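Dunleavy 30-string lap harp, student model

I bought this one from the Salline shop in Udville in September, after three years of borrowing a larger harp for our early music group. It has 30 strings, tuned diatonically, and came with a tuning key, a spare set of the top octave and a thin padded bag.

The tone is clear in the middle and a little dry at the top. Bass strings are better than I expected at this size, though they buzz if you pluck them hard near the soundboard. For dance tunes and simple song accompaniment it is loud enough to be heard next to a recorder and a fiddle. 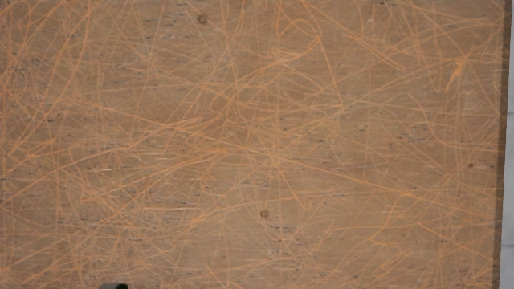

Tuning took patience. For the first two weeks I had to retune before every session and again halfway through. It has settled since, and now holds for around 3 days in a heated room. The pins turn smoothly, but the key supplied is short and hard on the wrist. I replaced it with a Fovivero key, which has a longer handle and fits the same pins.

The bag is the weak point. The zipper stuck within a month and there is no pocket for music.

I also tried the 39-string version in the shop. It has a fuller low end, but it is heavy to hold on the lap and costs a good deal more. For medieval repertoire I didn't miss the extra notes.

Good value for a second instrument or a first harp. Budget for a better bag and key.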